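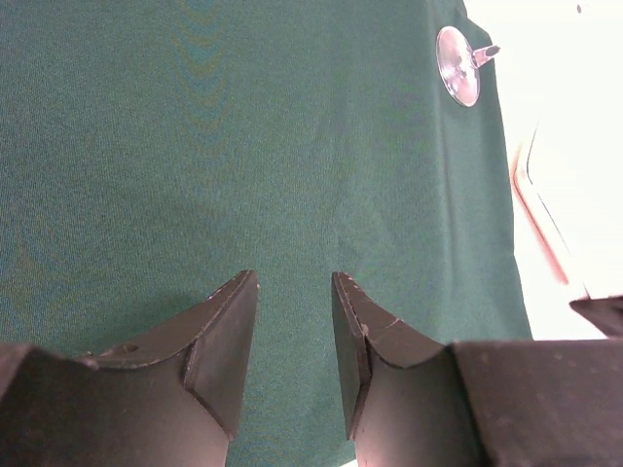
A two-fingered gripper open over green cloth, with a clear suction cup lying near the edge of the fabric.

Taltstead Code

The Taltstead Code is a set of good practice rules for small robot workstations in which an arm picks up loose objects from a soft or covered surface. It was drawn up at Taltstead, a shared workshop in Civcombe, and is now looked after by Prukonano, which publishes it free of charge. The code is voluntary. It has no legal standing and does not replace national safety law or the instructions of the arm's maker.

Background

The first version was a single sheet pinned up beside the workbenches. It dealt only with keeping hands clear of a moving arm. Later versions added rules on work surfaces, lighting and the care of gripper fingers, after users found that most stoppages came from these and few from the arm itself. The present text has 42 numbered clauses in 4 parts: the work area, the gripper, objects, and records.

Work area

The code asks for a plain, matt covering in one colour, large enough to extend past the reach of the fingers on every side where objects are placed. Felt and close-knit cloth are both accepted. The covering should be fixed at the corners. Shallow folds are allowed, but a fold high enough to touch a closed fingertip at working height must be smoothed out before the arm is switched on.

Light should be even, with a level of at least 700 lux at the surface. Bare white tabletops next to a dark covering are discouraged where a camera is mounted at the wrist, as the white area may come out too bright for edges to be found. Where the table cannot be changed, the clause permits a grey border strip or a lower lamp setting. Patterned cloth is not banned, though fine weaves can produce false bands in a camera picture and should be tested first.

Gripper

Fingers are to be checked at the start of each working period. Surface scuffs and light marks on the body of a finger are treated as normal wear. Chips along a gripping edge are recorded, and the finger is replaced if the chip catches on the covering or alters the grip. Paired fingers are always replaced together.

The gripper must be left open when the arm is at rest, with nothing held. Screws in the fingers are checked by hand every 20 hours of use. Threadlocking glue may be used only if the maker allows it.

Objects

Loose objects are placed one at a time unless the task calls for more. Clear and shiny items, such as suction cups, glass stoppers and plastic lids, form a class of their own. They are hard for many cameras to pick out, and their bright spots move as the arm moves. For this class the code sets a slower approach speed and asks that the first attempt be watched by a person with a hand near the stop button.

Suction cups on hooks or stems may be taken by the disc or by the stem. The code prefers the stem – a soft disc can bend when squeezed from the side and slip out. An object that lies close to the edge of the covering should be approached from the inner side, so that a missed grip does not push it onto the bare table.

Records

Each station keeps a short log of finger changes, covering changes and stoppages. Entries are made at the time and are not rewritten later. The log stays with the station if the arm is moved.

Use and criticism

The code is used in several teaching workshops and by Kwofie, a maker of bench fixtures, which refers to it in its fitting notes. Some users have objected that the lighting clause is too strict for rooms with large windows, where levels change through the day. Others say the clear object class is too broad and should separate soft items from rigid ones. A draft clause on this point was circulated in March and has not yet been adopted.

See also
Gripper wear
Machine vision lighting
Workstation risk assessment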